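Home / Our Stories / Community / "I only came in to get warm"

"I only came in to get warm"

Monday, August 20, 2018

She has been part of the Volldale church family for 14 years, and she still sits in the same seat by the side door. We met one morning to talk about faith, the long road to Clovitz and back, and the breakfast table that has become her great love. She asked us to leave her name out of it, "so people will look at God and the toast and leave me alone."

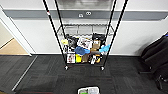
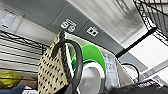 Shelving with a crowded lower shelf (first photo); a black cable and a bright green plastic item (second photo).

She grew up in a house where church was for weddings and funerals, and sometimes they skipped the weddings. Her father drove an old Saab that he loved more than most people, she says, and on Sundays he would take it to pieces in the driveway while the bells rang down the street. "I used to sit on the step and hand him things, and I would hear the singing and wonder what they were all so happy about. I never asked. We were not an asking sort of family."

She married young, moved to Clovitz for her husband's work, and for a good long while life was fine. Then the marriage ended, and the job she had found for herself ended the same year. She talks about that time slowly and carefully, stopping now and then to pour more coffee.

"I came back to Volldale with 2 suitcases and a bad cough," she says. "I was staying in a room over a shop with a heater that worked when it felt like it. It was December, and I was walking around town just to keep moving. I saw the lights on in the church hall and I thought, well, they can't throw me out if I sit at the back. I only came in to get warm."

What she had walked into was carol practice. A woman she had never met moved her coat over, patted the chair, and handed her a song sheet as if she had been expected. "I can't sing. I couldn't then and I can't now. But I held that piece of paper and I cried all the way through, and she let me. She passed me a tissue and kept on with the alto part."

She went back the next week, and the week after that. It was spring before she prayed on her own, at the sink, with her hands in the dishwater. "It wasn't a fancy prayer. I said, if You're there, I'm tired, and I would like some company. And I had company. I don't know how else to tell you. I finished the dishes and I felt like somebody had been standing next to me."

These days she helps run Tratelora, the breakfast the church puts on for anybody who wants it. The name came from a song the children made up, and it stuck, although visitors do tend to ask how to spell it. There is toast, there is oatmeal, there are eggs when eggs have been given, and there is a pot of coffee she guards fiercely. On the busiest morning so far they served 237 breakfasts and ran out of jam. "I went home and slept until suppertime," she says, laughing. "But oh, what a morning!"

She is firm that people should be able to eat without being preached at. If someone wants to talk, she will sit down and talk – and if they want to pray, she will do that too, right there among the plates. Plenty of people want neither, and she is glad to see them just the same. One man came for months before he said more than good morning. Then one day he asked her whether she thought God got fed up with people.

"I told him, if He did, He would have been fed up with me long ago. And then we had another piece of toast, both of us, and he told me about his daughter."

Not everything has mended. She and her sister still find it hard to talk, and she prays about that most nights. Her knees hurt, and she worries about the cost of things. "I used to think that if you had faith you had to be 100 percent sure every day of the week. I'm not. Some mornings I'm barely awake! But I get up and I say thank You, and I put my shoes on."

We ask whether she ever found the woman who patted the chair. She points across the hall, to where somebody is wiping down a table and humming. "She still does the alto part," she says. "And she still saves me a seat."

Tratelora is open to everyone, and you do not need to be a member of the church to come. Just use the side door and follow the smell of coffee.

Back to Our Stories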